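Die Berufung

Die Mitteilung kam um 9 Uhr, an alle, und sie war kurz. Die Hochschule Zarkwood freue sich, eine neue Vizepräsidentin für Strategie und Zusammenhalt zu begrüßen. Sie komme von der Grostard-Stiftung, sie bringe reiche Erfahrung mit, sie werde dem Präsidenten unmittelbar zuarbeiten. Was sie dort gemacht hatte, stand nicht darin.

Ich las den Text zweimal. Ich arbeite seit langem in der Registratur, und man bekommt ein Ohr für solche Sätze. »Unmittelbar zuarbeiten« hieß beim letzten Mal, dass einer ein Büro mit Vorzimmer bekam und nach fünf Semestern mit Dank verabschiedet wurde. Das Vorzimmer blieb. Es wird heute für Klappstühle genutzt.

»Diesmal ist es anders«, sagte die Kollegin aus dem Prüfungsamt. Sie hatte sich schon für den Empfang eingetragen.

»Woran erkennt man das?«

»Sie hat überall die Leute gefragt, was sie brauchen. Das steht im Interview.«

»Wer hat das Interview geführt?«

»Unsere Pressestelle.«

Ich sagte nichts mehr dazu und stempelte weiter.

Zum Empfang ging ich dann doch, wegen der Suppe. Er fand im Akbari-Saal statt, der nach einem Spender heißt, dessen Geld für das Dach gedacht war. Es standen mehr als 300 Leute darin, und es war warm. Der Präsident sprach von Aufbruch. Er hatte auch im September von Aufbruch gesprochen, damals ging es um die neue Parkordnung.

Die Vizepräsidentin war kleiner, als ich erwartet hatte, und trug einen grauen Mantel, den sie während der ganzen Rede nicht auszog. Als sie an der Reihe war, sagte sie, sie wolle zunächst zuhören. Das sagen alle. Dann sagte sie, sie habe sich am Vormittag verlaufen und sei in einem Keller gelandet, in dem ein Mann Akten von einem Regal ins andere räumte, und der habe ihr den Weg erklärt, ohne aufzusehen.

Einige lachten. Ich nicht, denn der Mann war ich.
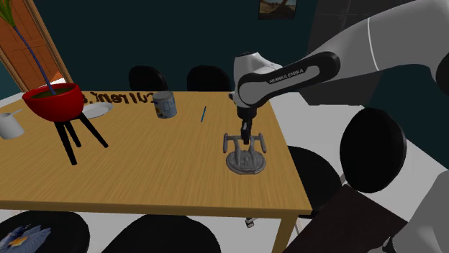 Robotersimulation: Arm über dem Modell eines Raumschiffs.

Zwei Wochen hörte man nichts. Dann kam eine zweite Mitteilung, länger als die erste. Es werde ein Verfahren mit dem Namen Coser eingeführt, das alle Anliegen bündele. Wer etwas brauche, eine Lampe, eine Vertretung, ein Gespräch, solle es dort eintragen. Jedes Anliegen erhalte eine Nummer.

»Siehst du«, sagte die Kollegin.

»Ich sehe ein Formular.«

Sie trug trotzdem etwas ein. Sie wünschte sich ein Fenster, das schließt. Ich trug nichts ein. In der Registratur gibt es kein Fenster, und was hätte ich sonst schreiben sollen? Dass der Lastenaufzug zwischen den Etagen stehen bleibt, weiß jeder, der damit gefahren ist. Dass man die alten Berufungsakten längst hätte abgeben müssen, weiß vermutlich nur ich.

An einem Abend im Winter, kurz nach sechs, stand sie wieder unten. Den Mantel trug sie noch immer, oder einen zweiten von derselben Sorte.

»Haben Sie sich verlaufen?«

»Nein«, sagte sie. »Ich suche die Akten meiner Vorgänger.«

Ich zeigte sie ihr. Es war ein halbes Regalbrett. Die Mappen waren dünn, und in jeder lag obenauf dieselbe Pressemitteilung, mit anderem Namen und anderem Foto. Reiche Erfahrung, Freude, unmittelbar. Sie setzte sich auf die Trittleiter und las. Ich tat, als hätte ich am Nebenregal zu tun, und hörte das Papier.

»Was ist aus dem hier geworden?«, fragte sie irgendwann und hielt eine Mappe hoch.

»Verabschiedet.«

»Und aus dem?«

»Auch.«

»Haben die etwas geändert?«

Ich überlegte, was man einer Vizepräsidentin in einem Keller sagen darf. »Die Parkordnung«, sagte ich.

Sie nickte und schrieb sich das auf, zumindest bewegte sie den Stift. Dann fragte sie, weshalb von mir kein Anliegen vorliege. Sie habe die Liste durchgesehen, es seien inzwischen 1553 Einträge, und aus dem Untergeschoss komme keiner.

»Wie viele davon sind erledigt?«

Sie klappte die Mappe zu und legte sie zurück, an die richtige Stelle, was selten vorkommt.

»Das Fenster im Prüfungsamt«, sagte sie. »Morgen kommt jemand.«

Es kam tatsächlich jemand. Er maß das Fenster aus, machte sich Notizen und ging wieder. Die Kollegin erzählte es auf dem ganzen Flur, und beim Mittagessen erzählte sie es mir noch einmal. Ich fragte, ob das Fenster jetzt schließe. Sie sagte, darum gehe es doch gar nicht.

Am Nachmittag nahm ich eine leere Mappe, schrieb den Titel der Vizepräsidentin darauf und legte die Mitteilung hinein. Danach öffnete ich das Formular. Beim Feld »Anliegen« blieb ich eine Weile sitzen. Schließlich schrieb ich: Lastenaufzug. Ich bekam eine Nummer, notierte sie auf einem Zettel und legte ihn zu der Mitteilung in die Mappe.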